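From: Vinzenz Schnyder
To: Lovwood Hand Surgery List
Subject: Re: [lovwood-hand] Night splint after Dupuytren's surgery, how long?

On a morning in October, Marlene wrote:

> I had the open operation on my right ring and little fingers at Hokness
> two weeks ago. The stitches came out yesterday and the wound looks all
> right apart from one spot in the palm that is slow to close. The surgeon
> said to wear the splint at night "for a few months" and the therapist
> said six months, and then her assistant said three.
>
> My questions for anyone who has been through it:
>
> 1. How long did you wear the night splint?
> 2. Did you pay for the custom one or get by with something off the shelf?
> 3. My little finger was nearly straight on the operating table, according
> to the surgeon. Now it's bent again at the middle joint. Has it come back
> already?
> 4. When did you drive?
>
> I live on the far side of Tomby so every visit is half a day gone. I
> would like to do as much as I can at home.

Marlene,

I had the same operation on the same two fingers, left hand in my case, also at Hokness. That was three years ago. I'll take your questions in order, but please check anything that matters with your therapist. I'm a retired surveyor and I only know my own hand.

1. I wore the splint every night for five months and then every other night for one more. I was told six months at the start and nobody gave me a different figure, so I had it easier than you there. From what I've read, the studies don't agree on how much the splint does for people whose fingers stay straight without it. Some surgeons only order one if the finger starts to pull in. I would ask the surgeon's office to write down one number and what would make them change it. Send it through the message system so you have it in writing.

2. Custom. Ortner made mine, the shop across from the hospital parking garage. It was $724 with the fitting and two adjustments, and insurance paid a bit more than half once the therapist had sent them a letter. They turned it down the first time because the form had the wrong code for which hand. If you get a refusal, look at the form before you start an appeal. The adjustments were worth having. The swelling goes down and the splint that fit in week two is loose by week five, and then it rubs at the edge of the palm. Don't put up with rubbing on a scar. Call them.

3. I can't tell you whether it has come back, but a bent middle joint at two weeks was very common in the group I went to. The joint has been held bent for years in some cases and the tissue around it has shortened. Swelling adds to it. Mine had a gap of 10 degrees left at the end of therapy and it's the same today. The little finger is known to be the difficult one. What you should report quickly is a finger that gets tighter from one week to the next, or a palm that turns hot, red and much more painful. The slow spot in the palm should be looked at too if it's still open at your next visit. I had one and it closed by itself under a plain dressing, but it took until week four.

4. I drove at a little over three weeks, automatic transmission, short trips. The clinic's rule was that you had to be able to grip the wheel with both hands and be off the strong pain pills. Ask your insurance company as well. Mine wanted a note.

On doing it at home, I had a round trip of 122 miles and I got them to agree to one visit every other week, with a short video call in between. You have to ask for it. They want the kitchen table clear and your forearm resting on it so they can see how the fingers move.

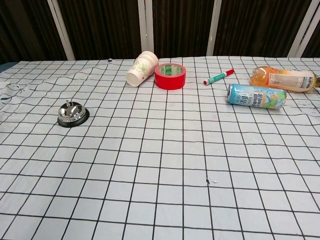
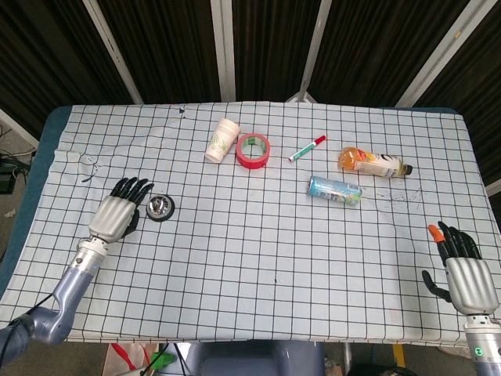

The exercises took me ten minutes and I did them five times a day, at meals and twice in between. First was bending each joint separately, then a full fist, then straightening all the fingers with the palm flat and lifting them one by one. For the flat part I used a white tablecloth with a black grid, the same sort as in both pictures, and spread my fingers out along the lines. You can see from one day to the next whether the little finger reaches as far as it did. Pull the cloth smooth first, because with folds like the ones on the left in the first picture the lines bend and you end up comparing nothing.

Scar massage starts only when the skin is fully closed, so leave that for now. When you do start, plain unscented cream is enough. I bought a silicone sheet as well and couldn't tell you if it helped.

Expect the hand to be stiff in the morning for a long time. Mine was stiff for most of a year, and cold weather made it worse. Warm water for five minutes before the first round of exercises loosened it enough to work with.

One more thing on the appointments. Hokness moved the hand clinic to the second floor in the spring, and the letter they send out still gives the old desk. Go straight up.

If you want the exercise sheet I was given, write to me off the list and I'll scan it. It has the pictures for each joint, which the newer one doesn't.

Vinzenz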